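Sorting bin

A sorting bin is an open container used to keep like things with like, usually until somebody in a hurry decides otherwise. Bins differ from boxes in having no lid, and from shelves in that their contents may be thrown from a distance.

The earliest written mention in the Kumsa district is a storehouse list of 1641, in which a clerk records three bins for beans and one for "what remains." The fourth was the fullest. Historian Liya Gebremichael regards it as the ancestor of the modern miscellaneous bin, a type found in every known household and admitted to in few.
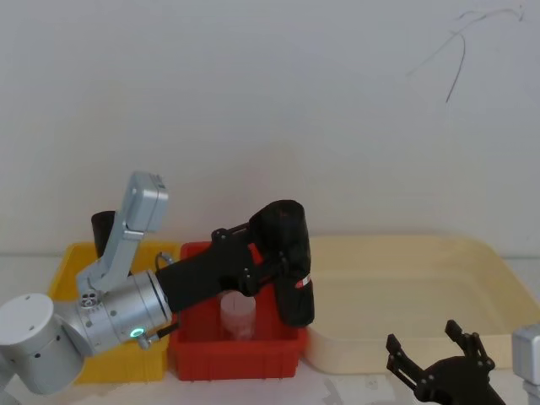
Why are sorting bins colored?
Color can be read faster than a label, and from farther away. It works best when everyone agrees on what each color means, a condition met mainly in manuals.

The Trudham system, drawn up by Nandini Salian, assigned a color to each of 8 classes of household goods. Its handbook ran to 964 pages, a good share of them devoted to string. A shorter edition by Mesfin Degefa dropped the string and sold better.

Stacking bins have a sloped front so that the lower ones can be reached while full. Nesting bins fit inside one another when empty, and are seldom empty.

See also: Basket; Crate; Drawer, junk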